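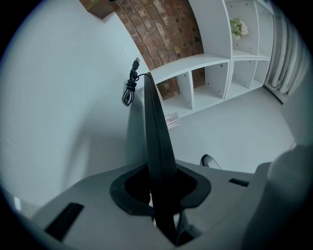
Gripper at the shelves, USB lead hanging by the finger.

June 16, 2019

Equipment plan, second attempt. The first one was a wish list and I crossed most of it out.

What we have: the hand-held grippers, the marker mounts, a drawer of cables, and the Flostness recorder software on the old laptop. What the plan says we need: a third gripper, a full spares kit, new cables for everything, and a small arm to play the recordings back on. I believe in the cables.

Third gripper. Bindberg quotes $878 without fingers. I read that line several times. Fingers are $265 a set, and the quote calls them "recommended." What would anyone do with one that had no fingers on it? I've written to ask if a set can be thrown in. The reply was a link to the same price list.

The case for buying it is that when one goes down we lose the session. Fair enough, but I went back through the log to April and the grippers themselves went down 2 times. One was the trigger spring, which is a part we can get anywhere. The other was never explained and cleared up after a restart. The rest of the lost time was leads: pulled out, plugged in halfway, or fine at the plug and broken somewhere in the coil. A third gripper with the same kind of lead gives us another lead to lose time on.

So cables first. Right-angle plugs if the housing leaves room for them (measure before ordering, the last batch fouled the case). Strain relief at the gripper end. A clip on the wrist strap so the slack stays off the fingers. Buy spares of one length only. We currently own every length there is and can never find the one we want.

Fingers. Ours are wearing at the tip, slower than I expected. Soledad wants softer ones for the jewelry tasks, chains and anything thin. I'd like to see one trial with a strip of grip tape on the old ones before we pay for a set. If tape does the job, fine, and if it doesn't we'll at least know what we're asking the new ones to do.

Marker mounts. Leave alone. Grastley sells a machined one and it looks very nice in the brochure. Ours are printed and when they crack we print another. The sheet says theirs is "drift free" and gives no load, no temperature, no test. Ask for the test. If there isn't one, cross it off for good.

The arm. Huenchumán came up again, mostly on the strength of the demo reel. Every clip in it cuts away right before the thing lets go of the object. I asked for one uncut take of a pick and place on a cluttered desk, any desk, and was offered a sales call. No line for an arm in this plan. Also no bench for it, no guarding, and no budget for whoever has to keep it running, and those never show up in the quote either.

Software. The Flostness renewal is due and I'd keep it, grudgingly. The export is slow but it does export. Switching in the middle of a collection would cost more than the fee.

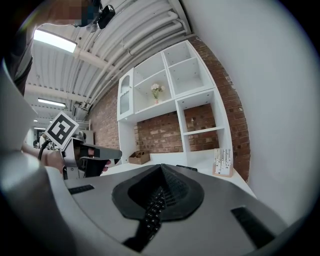

Wendell Greenberg read the draft over lunch and thinks I'm being too hard on the third gripper. His point is that the log only counts sessions we started. On days when one gripper was acting up beforehand we did the single-handed tasks instead and wrote nothing down, so the two-handed set has fallen behind and the log doesn't show it. He'd buy the unit now, fingers included, and argue about tape later.

I don't have an answer to the first part. The two-handed set is behind, some 3 weeks by the schedule. I'm less sure the hardware is to blame, seeing how often the schedule gets rewritten. But he's right that we never logged the swaps.

Changed as of this afternoon: new column in the log for any task swapped before start, with the cause. Fill it in even if it's embarrassing.

Gripper moved from "no" to "hold." I'll look at it again once the new cables have been in use for a while. If the swaps keep happening with good leads, he gets his gripper and I'll sign for the fingers too.

To do:
Measure clearance at the USB port, both units
Order leads, one length, right-angle
Grip tape trial (Soledad)
Ask Bindberg how long the quote holds
Ask Grastley for the drift test
Find out who has the good calipers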